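Cultus recalls frozen pot pies -- check your freezer

March 9, 2021

Quick one today. Cultus is pulling 3000 boxes of its frozen chicken pot pies, the two-pound family size, after a labeling mix-up at the Tovitz plant. Some boxes got the beef label. Worse, the milk warning got left off, so if anybody at your table has a dairy allergy, do not bake it. Boxes went out to stores in February, mostly in Plestmont and the towns east of it.

Look for the word Tovitz stamped on the end flap. Single-serve pies are fine. So are the fruit ones.

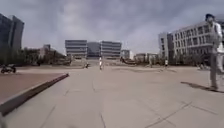 *Page 2*

Take the box back where you bought it for a full refund, no reciept needed. Already threw out the box? Bring the foil pan in, lid and all. Stores have been told to accept it.

Dragica Spahić, who runs the freezer section at Uysal Market, said she cleared the shelf before opening. "We had people in asking by breakfast," she said. "One lady brought back four." Uysal has its own store-made pies in the case for now, same size, a little more money. Those need 90 minutes at 400 if you put them in frozen. Set a cookie sheet underneath -- they bubble over.

No word yet on when the Cultus pies will be back. The company says new boxes will carry a green sticker on the front, so watch for that.

No illnesses reported so far. If you ate one and feel off, call your doctor and hang on to whatever is left in the pan, wraped up and marked so no one else digs into it.

More when we get it.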